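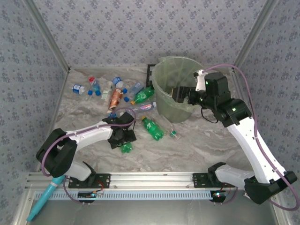
Bottles and one can on the floor, bin still empty.

Wednesday, evening

Started on the empties after supper. I have been putting it off for most of February and the bag in the hall had got to where the door would not open all the way.

The green bin is light enough that I can carry it in one hand, so that is the one I use for sorting. I set it down toward the back on the marble-patterned floor. The two green bottles with the white labels are the biggest nuisance because they roll if you so much as look at them. The long clear one with the pinkish-red label will need squashing before it goes in. The copper-colored can goes in a separate bag later, with the rest of the metal.

The little white bottles with the blue caps I went back and forth on. Last year the sheet from the depot said caps off. The new sheet says caps on. I looked for the new sheet in the drawer and found the old one, two copies of it. I am going with caps on. If they want them off they can say so at the counter.

Pedby is open until 5 on weekdays and it is the closer one, but the machine there stops when it gets full and then you stand and wait. Lomow takes everything at once and weighs it. The trouble with Lomow is parking. I think I will go to Pedby first thing and if the machine is down I will drive on.

I still like the wallpaper in there. Small blue-gray flowers on pale gray. I had thought I would be tired of it by now. The floor shows every drip, though, and cola dries sticky, so it will get a mop with warm water and a little Lolex once the bottles are gone. The bottle of Lolex is almost finished. Put it on the list.

List so far: Lolex, bin bags (the thicker ones), lamp oil, onions, stamps.

Knee was fine on the stairs today, a bit stiff getting up off the floor. Walked to the mailbox and back before lunch. Wind from the north and the puddles by the gate had ice on them until past noon. The electric bill came, higher than the last one, as expected with the cold. Paid it at the kitchen table so it would not sit there.

Soup from the freezer for supper, the bean one. There are two tubs left. It wanted salt. Read a chapter of the library book afterward and did not take much of it in, so I will read it again tomorrow.

Rinse the can bag before using it, it smelled last time. Set the alarm for seven.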